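Grinar Furniture
Tables and benches for teaching, repair and shared work
Home > Tables > Long tables > Walach

Walach Long Table

The Walach is a fixed-height long table intended for rooms in which people sit to work for several hours at a time. It is supplied to colleges, training centres, libraries and repair workshops, and to employers who need a plain table that may be moved between rooms as timetables change. It is sold as a single table and may be joined end to end or side by side with others of the same height.

The current version replaces the earlier Kerr table, which was withdrawn from sale in July. Customers who hold Kerr tables should read the section on mixing old and new tables before placing an order.

Sizes and finishes

The Walach is available in three lengths: short, standard and long. All three share the same depth and the same legs, so that a short table may be placed at the end of a run without leaving a step in the front edge. The working drawings for each length may be requested from the Grurkton office and should be consulted where a table is to stand in an alcove or between fixed cupboards.

Two heights are offered. The lower height is intended for use with an ordinary office chair. The higher is intended for use with a draughtsman's chair or for standing work, and is fitted with a foot rail as standard. The height is set at the factory and cannot be altered on site. Customers who are unsure which height is required are advised to borrow a sample from the office before ordering in quantity.

Tops are supplied in white, pale grey or charcoal. White is the usual choice for fine work and for the sorting of small items, and is held in stock in all lengths. Grey and charcoal are made to order. The edge of the top is the same colour throughout and is rounded at the front and at all corners.

Legs are supplied in black or silver. The colour of the foot rail, where fitted, follows the colour of the legs.

Construction

The top rests on a welded steel underframe running the full length of the table. The rails of the underframe are set back from the front edge by 380 mm, so that a seated person may draw a chair fully under the table without striking the knees. The same distance is kept at the rear, which allows the table to be used from both sides. Tables may therefore be placed in the centre of a room with people facing one another, or against a wall with the rear edge flush.

Each leg is bolted to the underframe from the inside face. The bolt heads are covered by push-fit caps, and replacement caps are sent free of charge on request. The feet are threaded and may be turned by hand to take up unevenness in the floor. Where the floor slopes to a drain, as is common in former kitchens and laboratories, longer feet should be specified at the time of ordering.

The long table has an additional pair of legs at the middle of its length. These are set well back and do not interfere with seating, although they should be borne in mind when chairs are being laid out. The short and standard tables do not require them.

Joining tables

Tables of the same height may be joined using the Walach link plate. The plate is fixed beneath the tops and draws the two edges together, so that paper and small parts cannot fall through the gap. It may be fitted and removed with the key provided. A run of joined tables should not be dragged as a single piece; the plates must first be released and each table moved separately.

Where tables are to be arranged in a square or a horseshoe, the corner piece should be ordered. It has a single leg and depends upon the tables at either side for support. It must not be used alone.

Power and cables

The Walach is supplied without sockets. A cable tray may be fitted beneath the rear rail, and is open along its upper side so that leads can be laid in without being threaded. The tray is the same length as the rail and will accept the usual types of socket block, which are to be provided and connected by the customer's own electrician.

Cable ports in the top are cut only at the factory. Customers are asked not to cut the top on site, as this breaks the sealed surface and brings the guarantee to an end. A clip-on edge guide is available for those who need to bring a lead over the rear edge from time to time. It leaves no mark when removed.

The table at work

Most Walach tables are bought for rooms with more than one purpose. A table that is used for a writing class in the morning may be needed for electronics after lunch and for a meeting in the evening, and the plain top and open underframe are intended to allow for this. Equipment with a clamp fitting may be held at any of the four edges, provided that the jaws of the clamp are padded and the load is kept within the limit shown on the label beneath the top.

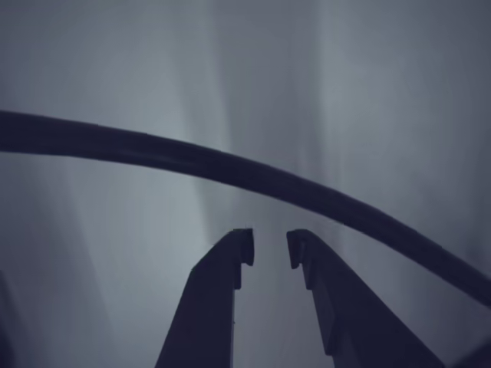
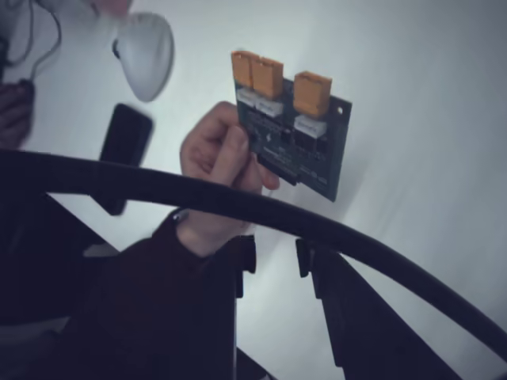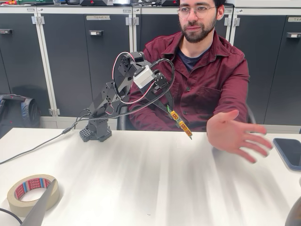
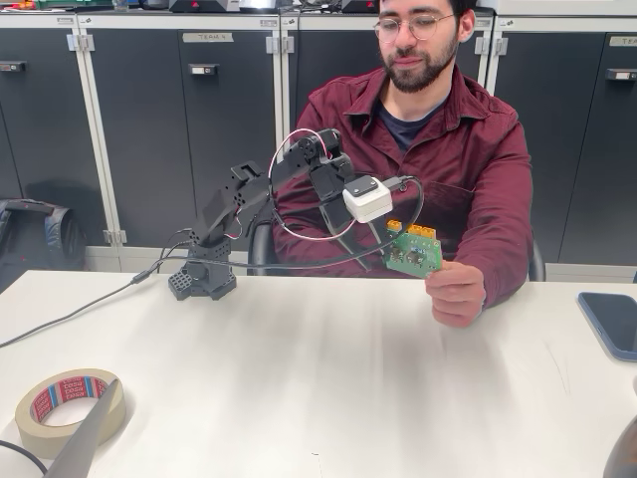 Seated work at a white table (third and fourth pictures).

Seating and spacing

The standard table will seat two people on each side for bench work and three on each side for reading or meetings. A room laid out with eight standard tables in pairs is the arrangement most often requested by colleges, and a printed plan for it is available. The plan shows the gangways that should be kept clear behind occupied chairs and marks the position of the door, which must be checked against the room in question.

Any office chair with arms should be tried against the lower table before chairs are bought in number. Some arms stand too high to pass under the top. Chairs without arms, and chairs with arms that can be lowered, present no difficulty.

Wheelchair users will find the lower table suitable at any position except the middle of the long table, where the additional legs reduce the clear width. A height other than the two listed can be made for an individual user on receipt of written measurements. The charge for this work is the same whether one table or several are ordered together.

Lighting

A white top reflects a good deal of light. In rooms with low hanging lamps or unshaded windows some users find this tiring, and the grey top should then be considered. Samples of all three tops are sent on request and should be viewed in the room where the tables will stand, at the hour when the room is most used. Samples are not required to be returned.

Care and cleaning

The top should be wiped with a soft cloth and warm water to which a little washing-up liquid has been added. It should be dried afterwards. Scouring powder, wire wool and undiluted bleach must not be used. Ink and marker pen will usually come away with surgical spirit, applied sparingly and rinsed off.

The top resists ordinary knocks but is not a cutting surface. A cutting mat should be used with knives and scalpels. Soldering irons must be kept in a stand on a heat-proof mat, and hot dishes must not be placed directly on the table. Scorch marks cannot be removed and are not covered by the guarantee.

The leg bolts should be checked at the start of each teaching year and tightened where necessary. Over-tightening may distort the bracket. Tables that rock after the bolts have been checked should have their feet adjusted before any further work is done.

Mixing old and new tables

The Walach stands at the same heights as the Kerr, and the two may be used in the same room. They cannot be joined by link plate, as the fixing holes are in different positions. The white of the Kerr top was slightly warmer in tone, and customers who wish to place the two side by side may prefer to order grey for the new tables.

Feet, caps and foot rails for the Kerr remain available. Replacement tops for the Kerr are no longer made.

Ordering and delivery

White tables with black legs are dispatched from stock at Grurkton. All other combinations are made to order and are normally ready in eight weeks. Orders received from schools and colleges shortly before the summer closure should state clearly whether anyone will be on site to accept delivery, and at which entrance.

Tables are delivered with the legs detached. Assembly requires two people and the key supplied with each table. An assembly service may be added to the order, in which case the room must be cleared beforehand and any stairs or lifts on the route must be mentioned on the order form. Packaging is taken away by the fitters where this service has been booked. It is otherwise left with the customer.

Damage in transit should be reported on the delivery note. Where a top has been marked, a photograph of the mark together with the number on the label will allow a replacement to be sent without a visit.

Guarantee

The underframe and legs are guaranteed for eight years against failure in normal indoor use. The top is guaranteed for three. The guarantee passes with the table if it is sold or given to another organisation, provided that the label beneath the top remains in place and can be read.

Accessories

Walach link plate
Walach corner piece (lower or higher table)
Rear cable tray
Clip-on edge guide
Foot rail, black or silver
Long feet for sloping floors
Spare bolt caps
Spare assembly key

Enquiries

Questions concerning room plans, special heights and orders for more than one site should be addressed to Cledwyn Skyrme, Contracts Office, Grinar Furniture, Grurkton. Requests for samples and spare parts may be made by means of the form on the contact page.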